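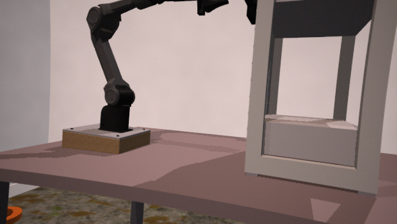 Sanne Baert has been writing songs for other people for 16 years, and she would like everyone to stop asking her what inspired them.

"A phone bill, usually," she says. "You sit in a room in the morning with two people you met at the door, and by lunch you need a chorus. If you wait for a feeling you go home with nothing."

Her own record, Prunorby, comes out on September 10, 2019. It is her first under her own name, and the label's press sheet calls it "a long-awaited confession." I read that line aloud to her and she puts her coffee down.

"Who was waiting? I wasn't. And I don't confess to anything on it. Four of those songs were turned down by other singers. They just weren't wanted at the time."

I had doubts of my own going in. Songwriters who step out front often make the same record, slow and tasteful, with a piano where the drums should be. Prunorby has some of that. The second half drags, and "Homurau," the closing track, runs nearly seven minutes without earning more than three of them. Baert doesn't argue very hard.

"Ajith wanted to cut it. I said no, and I may have been wrong. Ask me in January."

Ajith Iyer produced the album and plays most of the bass. Reached by phone, he is careful. "We had 46 demos. Sanne likes to tell people she doesn't care which ones made it. She called me at midnight about the running order, more than once."

The best thing here is "Mujić," a two-chord song about a landlord that Baert wrote with Hema Varghese. Varghese brought in the tune, and Baert says she disliked it for a week. "It sounded like a jingle. Then I couldn't get rid of it, so I wrote something mean to go on top."

I ask whether the landlord is real. She says he is several people. I ask whether any of them will recognize themselves.

"They never do. They think it's about the guy downstairs."

The label has been talking up a tour, and on this she is less guarded. She has sung these songs to a paying crowd 3 times, and describes the first night as "an hour of apologizing between numbers." Usha Pillai, who sings harmony with her, remembers it as better than that, though she admits the talking went on.

Would she make another one?

"They have an option on it, so that's partly their question. I've got a session tomorrow for somebody else's album. She wants a song about the ocean. I asked her which ocean and she didn't know."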